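Maleta de cabina Panthorpe: dos meses de uso

La compré en junio para vuelos cortos con tarifa básica, de esas que solo incluyen un bulto pequeño si no pagas aparte. Desde entonces ha hecho 10 trayectos, casi todos con Nesden, y en ninguno me la han mandado a bodega.

Tamaño y peso

Entra en el medidor sin empujar, incluso con el bolsillo delantero lleno. Vacía es ligera, aunque el asa telescópica baila un poco cuando está extendida del todo.

Interior

Caben mudas para cuatro días y un portátil de 15 pulgadas. El compartimento del portátil se abre por fuera —lo mejor del diseño en el control de seguridad—. Los bolsillos de malla sirven para cargadores, bolígrafos y recambios, pero no cierran con cremallera y lo pequeño acaba en el fondo.

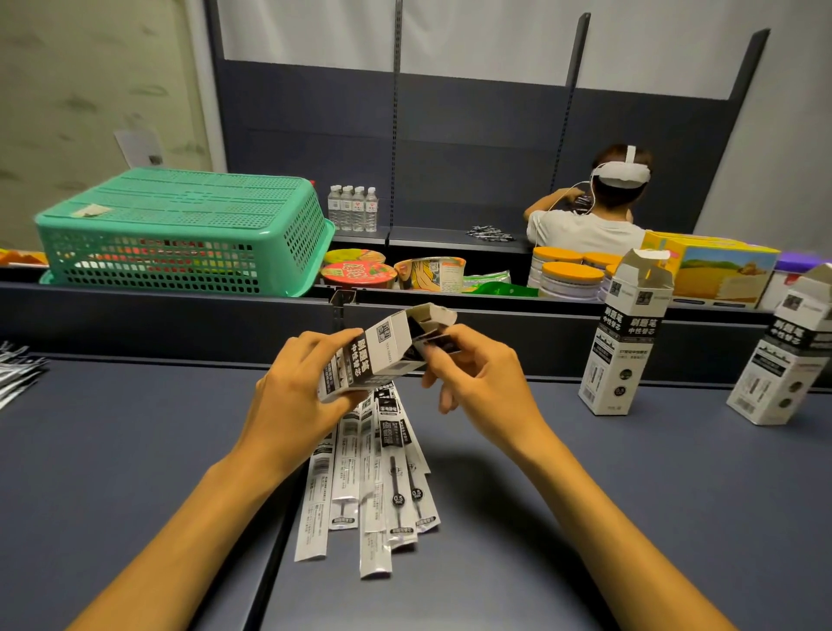

Ruedas

Silenciosas en la terminal, malas en adoquín. Una de las 2 traseras ya tiene holgura. Escribí a la tienda Núñez, donde la compré, y contestaron el viernes pidiendo el recibo.

Valoración

La recomiendo para avión y ciudad. Para trenes con mucho transbordo prefiero la mochila Lindbridge que tenía antes.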